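Call for participants: Nodedbridge student manipulation project

Spring intake, Clundport site

Nodedbridge is a student project on learning manipulation skills from human demonstration. It is run by the robotics club at Maillard and hosted by Cetico at its Clundport building. The project is recruiting demonstrators and a smaller number of student members for the data and training side. Both roles are open to students at any level. No earlier work with robots is needed for the demonstrator role.

Background

The club's first policy was trained on 367 demonstrations of a single pick-and-place task, all recorded by the same two members. It worked on the table where it was trained and failed on most others. The second version needs more people, more surfaces and objects that are harder to grasp. Thin, clear and flexible items are the priority for this round.

Demonstrators work with two hand-held grippers, one per hand, and a head-mounted device. No robot arm is involved at this stage. Each task is given on a printed card with a start layout and an end layout. The demonstrator carries out the task at a normal pace, resets the table and repeats. Recordings with a dropped object are kept and labeled as such, so please do not stop in the middle of a take.

Most tasks are done standing at a table on the upper level, which overlooks the work area below. Eyeglasses are one of the current objects: they are held in the fingers of one gripper over the tabletop while the other gripper stays free for the next move. A light grip is required, and learning it takes most people a few tries.

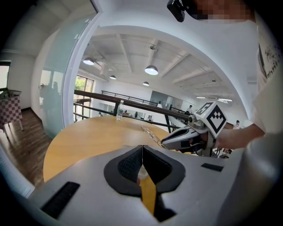 Demonstrator role

Places: 25
Session length: 60 minutes, including setup and one break
Commitment: 12 sessions between March and May
Payment: hourly, at the standard Maillard student assistant rate

Demonstrators must be 18 or older and able to stand and hold a gripper in each hand for most of a session. Left-handed applicants are encouraged to apply, as the first data set has none. Prescription glasses can be a problem with the head-mounted device, depending on the width of the rims – bring them to the trial session and we will check the fit.

A trial session is required before a place is confirmed. It covers gripper handling, the marker calibration routine and two short tasks. The trial is paid at the same rate. Applicants are not scored on speed.

Student member role

Student members join the club for the full term and work on one of the following:

Trajectory processing. Time alignment of the two gripper streams, filtering of tracking loss, and export to the training format. Python required.

Policy training. Running and comparing training jobs on the club's machine. Some background in machine learning expected.

Task design. Writing task cards, choosing objects and checking recordings against the cards. Patience is more useful than programming here.

Members attend the weekly build meeting, which starts at 5:30 p.m. The role is unpaid. It may be counted as a term project at Maillard if your department agrees in writing before the end of February.

Data and privacy

Gripper video is stored on a club server and used for training and for published results. Faces are blurred before any file leaves the server. You may withdraw your recordings at any time up to the release of the data set in August. The consent form is sent with the trial invitation and must be signed before the first recording.

How to apply

Send a short message through the contact form on the Nodedbridge page. State the role, your field of study, your dominant hand and the times you are free. Applicants for the trajectory and training positions should add a link to some code they wrote. Applications are read as they arrive and the list closes when all places are filled. Trial sessions begin in February at the Clundport building – use the side entrance and take the stairs to the upper level.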